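Laundry Day in Usdale - Gallery

2020-01-28
By Crisóforo Tovar

When we moved to Usdale I wanted to keep the laundry simple, so I bought one good basket and gave away the old bags. On this page I collect my pictures from the laundry corner. The first one is already up, and I will add others in July, when the shelves are painted.

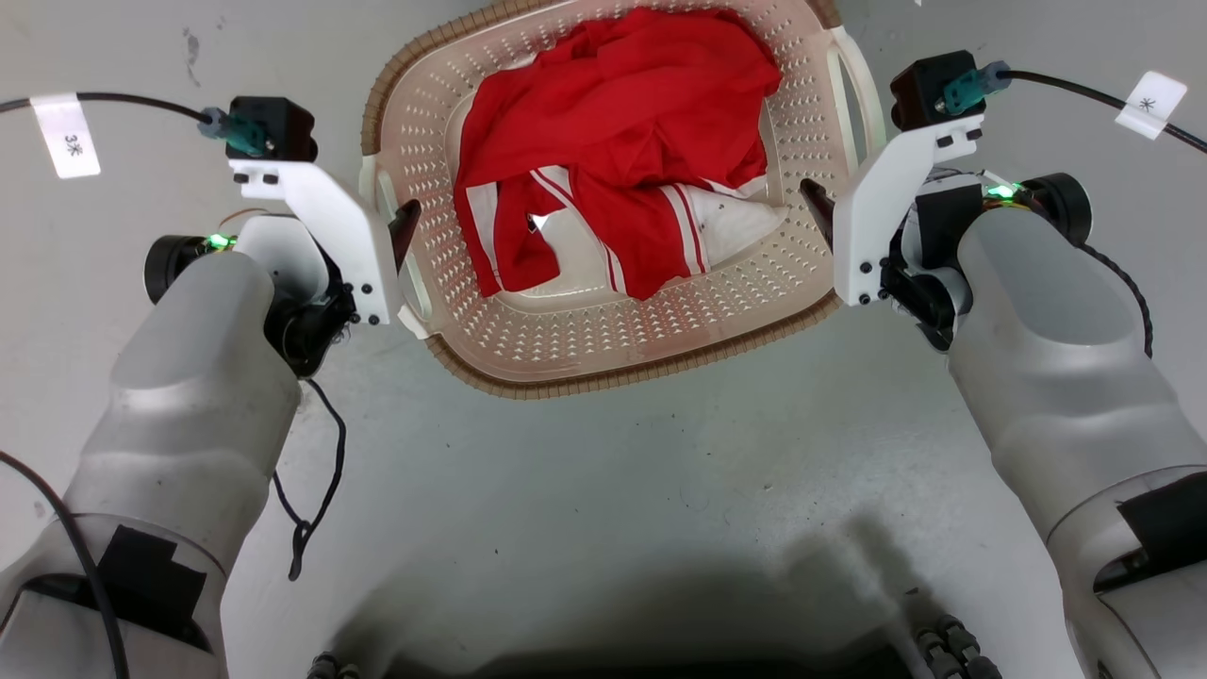
1. The red pile

Cream plastic with a tan rim, and a handle at each short end. Most of the pile is bright red, with a white piece with thin red stripes under it. I always keep red and white in separate washes - my mother taught me this after a pink tablecloth.

2. The shelves (to come)

Two shelves, 26 inches wide, for the soap and the clothespins. The paint is chosen, a light green, but the wall must be repaired before.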